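Ticket: Nolport launch monitor drops shots in indoor bay
Opened by: Shafiq Gamage
Assigned to: Sabina Munshi
Status: Waiting on customer

Unit reads fine on the range but misses wedge shots in the bay. Started in September after the Modari update. Driver and irons are OK. Out of 40 wedge shots on Thursday, the ones with a soft landing near the screen mostly gave no carry or spin. Restarted the unit 2 times, no change.

Sabina: Checked the log you sent. The unit sees the club but loses the ball before it gets a spin reading. Please open Bay Setup and confirm the ball-to-screen distance. The update resets it to the outdoor default — 200 yards of open flight — and the short shots get thrown out.

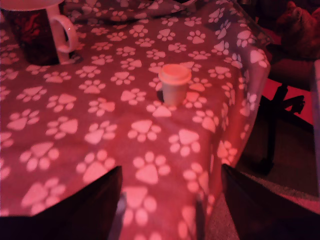
Does the distance have to be entered again for each player profile?

It's saved per bay, so set it once and every profile picks it up.

Shafiq: Changed it. Pitching wedge reads now. Lob wedge still drops a few.

Sabina: Move the tee back one mat length and run the level check again. Send a new log after that.

Related tickets
Brurier putting mat not detected
Marikar rangefinder stuck in meters
Club speed reads low with left-handed setup
Shot history stops at 2,000 entries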